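Keeping the kids home with a cough when the school says they can come in?

Posted by Gobnait Cullinane
April 26, 2026

Hi all, hoping someone who's been through this can help because I'm going around in circles. I've got two in primary, and the younger one has had a cough since the start of the holidays. No fever, eating like a horse, sleeping fine, just this hacking thing that goes off every time she runs or laughs. The school newsletter says kids can come back once they've been 24 hours without a fever and feel well enough to join in. By that rule she's good to go.

But her teacher sent her home on her first day back, and the front office (who were lovely about it) said it was up to the teacher's discretion. So which is it? I rang the health line and the nurse told me a cough can hang around for weeks after a virus and she didn't see a reason to keep her off, but she wouldn't put it in writing, which I sort of understand. The GP clinic can't fit us in until Thursday.

I've used up most of my carer's leave and my mum isn't keen on minding her with her own chest the way it is. I don't want to be that parent who sends a sick kid in. I was furious at that parent all last winter! But I also can't keep a bouncing, perfectly cheerful seven year old on the couch for three weeks. Do I need a medical certificate? Would a mask help or will they just laugh at me? And does anybody test for covid any more, or has everyone given up?

Zoubi

Ask for the actual policy, not the newsletter. Newsletters get chopped down to fit the page and the bit that gets chopped is always the bit you need. Ours has a whole paragraph on lingering coughs saying a child who's otherwise well can attend, and that staff can ring home if symptoms get worse during the day. Worse is the word. If she's coughing the same on Monday as she was on Friday, that isn't worse. I'd email the principal, be nice, say what the nurse told you and when you rang, and ask them what they'd like to see from you. I did that in June last year and had a reply before lunch.

And yes, some of us still test. We do one when symptoms start and another a couple of days later, mainly because my dad's in aged care and they ask at the door. They're cheap enough at the chemist. Check the expiry though, I found a stack in our bathroom cupboard that were well past it.

Tusa

just send her. kids cough. mine coughed from easter to the footy finals and nobody died

Prolletus

I'd be a bit more careful than the reply before mine. Most of the time a leftover cough is exactly that, but whooping cough has been doing the rounds at a few schools near us, and it can look like nothing much for the first week or two. If she's coughing in long fits, or vomiting after, or it's worse at night, tell the clinic that when you ring and they may well find you something sooner than Thursday. Don't let the receptionist book it as "cough, child" and leave it there. Have a look at when she had her last booster too, it'll be on her immunisation record and you can get at that online without waiting for anyone.

On the certificate, I asked our GP about this and she rolled her eyes (nicely). She'll write one saying the child has been seen and is fit to attend, but she won't write that a child isn't infectious, so if that's what the school is after you'll all be stuck. Ask the office what wording they'd accept before you go in. It saves a second appointment, and with the gap fee these days that matters.

Masks, well, mine wore one for a few days after a bad cold last year and had no grief from anyone. The little ones lose them by morning tea, so pack spares. What made more difference at our school was the windows. The parents' group asked for the classrooms to be aired at recess and lunch, and they got air cleaners for the two rooms at the back that don't open properly. Worth raising at the next meeting even if it won't help you this week.

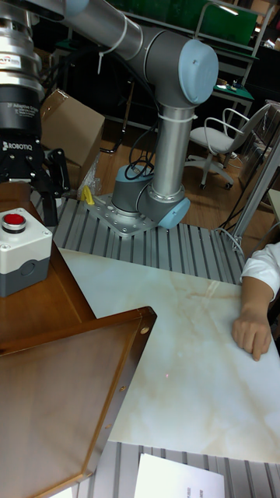 Zillgate reckons the airing only lasts until the first cold morning, and then somebody shuts the lot and that's it until spring. Fair point, ours did that too until it went on the duty roster. Now whoever has yard duty opens them on the way out, and the kids keep their jumpers on.

As for your leave, check whether you can work from home for part of the day before you burn the last of it. My boss let me do mornings at home and come in after my husband finished his shift. Hope she's on the mend, and let us know what the clinic says on Thursday.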